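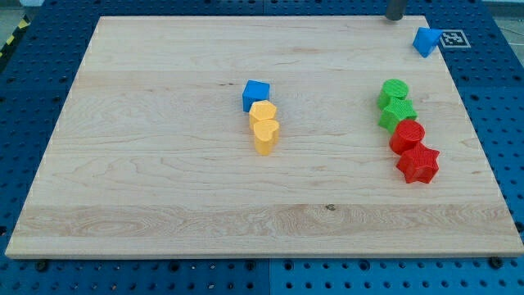
Les formes sur la planche en érable

Bonjour la liste,

> Il me manque toujours l'étoile de la boîte Vullum.
> Quelqu'un l'aurait rangée ailleurs ?

Une étoile verte se prélasse près des cylindres, le vert et le rouge. Si c'est la tienne, elle a bonne mine. Le cœur jaune, lui, reste collé à l'hexagone, je n'ai pas osé les séparer.

La planche fait 700 mm de long et ne rentre dans aucun placard de la ludothèque. Je prends les offres jusqu'en septembre.

Bien à vous,
la ludothèque Pomitz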